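Teaching Benches at Zirkoscombe

I've been at the Zirkoscombe site 5 years now, most of them packing gift sets and bathroom bits for Jemo, and since February I've been on the teaching benches instead. People keep asking what we do all day, so I've put a couple of photos up. In short, we do ordinary jobs with grippers in our hands, over and over, and the recordings go off to train the arms that will be doing the packing.
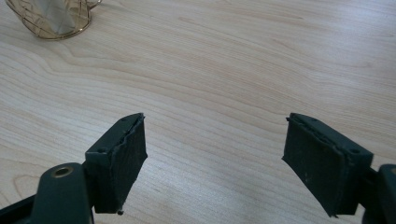

My wrists noticed the change first! On the old line you never stopped moving, and now it's slow, fiddly work where a good go matters more than a quick one. There are 19 of us trained up so far and we swap over every hour, which was Naledi Swanepoel's idea and a very good one. She also got us the decent stools — I'll be grateful for those until I retire.

The worry about jobs hasn't gone away, and I won't pretend it has. Raghda Masri has gone from nights on the line to checking recordings in the office, and she loves it, but a few of the Poltow lot asked to stay on hand packing and that was agreed too. What I didn't expect was having opinions about toothpaste. Lay the tube on a slant with the electric toothbrush beside it and the cup standing behind, and you've got three completely different grips to think about before your tea break (I dream about that toothbrush). 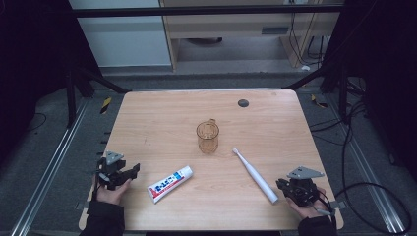
Saturday shifts are voluntary for now, and the canteen does bacon rolls, so I'm usually in. We hit 900 recordings last month and Naledi bought cakes. More photos when the De Bruijn benches are up and running.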